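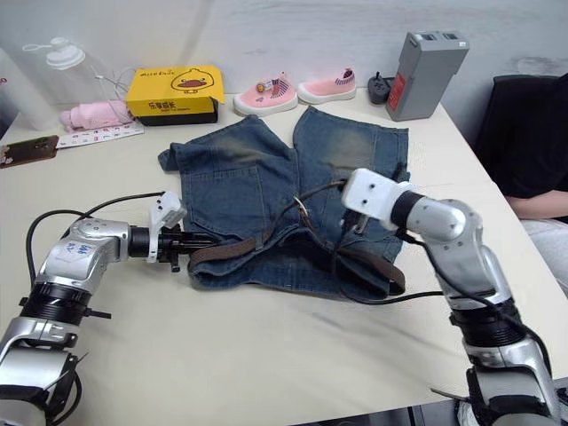

Packing Away the Summer Shorts

March 24, 2020

I have been going through my clothes a drawer at a time, and today I got to the shorts. Most of them haven't been out since July. The denim pair is the one I wear most. The blue has faded in patches on the seat and the upper legs, and I like them better that way.

I own one decent brown leather belt and it tends to stay in whatever I wore last. For years I folded shorts with the belt still in the loops. It makes a lump in the pile, and the buckle presses a mark into whatever is underneath. Now I lay them flat on the table first, legs straight out, and deal with the belt before I fold anything.

I undo the buckle, hold the waistband down and pull from the buckle end. If I pull from the other end the buckle jams at the first loop — I still do this about once a year. Then I roll the belt up, starting at the tail, and stand it in the drawer with the socks.

The shorts get folded in half with the back pockets facing out, then in half again from the legs up. Before that I check the pockets. I found 9 dollars and a receipt from Belhaj in one pair, so it was worth the trouble.

Eyvindur Hjaltested wrote to ask if I hang my belts. I did have a hook inside the closet door, but it came loose and I never put it back up. Rolling works fine for two belts.

Sweaters are next, and I need to find the bag they came out of.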